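Pourquoi je n'achèterais plus une maison de retraite au soleil sur plan

Depuis que j'habite à l'étranger, on me demande souvent mon avis sur les résidences pour retraités que l'on vend encore avant de les construire. Mon avis est devenu assez sévère avec les années, et je voudrais l'expliquer calmement, car je connais des personnes raisonnables qui pensent le contraire. 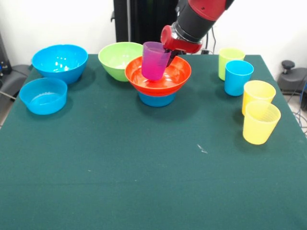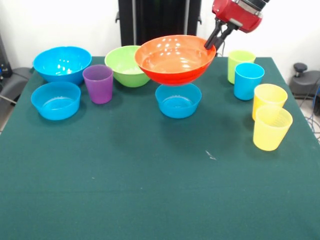

À quel moment faut-il verser l'acompte quand on achète sur plan ?
Le plus tard possible, et seulement après avoir reçu par écrit la garantie qui couvre cet argent si le promoteur ne termine pas le chantier. Une promesse orale du vendeur n'a pour moi aucune valeur, même quand le vendeur est très aimable.

Je parle par expérience. Il y a quelques années, ma femme et moi avons réservé un appartement dans un ensemble qui s'appelait Asbridge. On nous avait annoncé 47 logements, une piscine chauffée, un cabinet médical et une navette vers la ville. La société Juhl, qui vendait le projet, avait un beau bureau et une maquette avec de petits arbres. Nous avons signé en juillet, pendant les vacances, ce qui est déjà une erreur : en vacances, on juge mal les distances et on ne pense pas à l'hiver.

Le chantier s'est arrêté après neuf mois. Nous avons récupéré notre acompte, moins les frais, parce que notre notaire, maître Sylvain Bodin, avait insisté pour obtenir une garantie bancaire que je trouvais à l'époque exagérée. Trois de nos futurs voisins n'avaient pas demandé la même chose. Je ne les ai pas revus depuis, mais je pense à eux quand je lis une nouvelle brochure.

On me répond que le prix sur plan est plus bas. C'est vrai sur le papier. Il faut pourtant ajouter le loyer que l'on paie en attendant, les voyages pour surveiller les travaux, et les charges de la résidence, dont le montant définitif est connu seulement à la fin. Une piscine chauffée coûte cher à trente propriétaires, et encore plus cher quand la moitié des logements n'est pas vendue.

Il y a aussi la question de l'âge, que les vendeurs évitent avec beaucoup de politesse. À soixante-sept ans, je marche bien. Je ne sais pas si je pourrai monter la côte jusqu'à la pharmacie dans dix ans, et aucun plan ne montre la pente d'une rue. Dans un appartement ancien, au contraire, je peux faire le trajet à pied, parler avec les habitants et écouter le bruit le soir.

Nous avons finalement acheté un trois-pièces d'occasion, au premier étage, près d'un marché. La cuisine est laide et il n'y a pas de vue. Je conseille la même prudence à mes amis, et plusieurs d'entre eux continuent de m'envoyer des brochures.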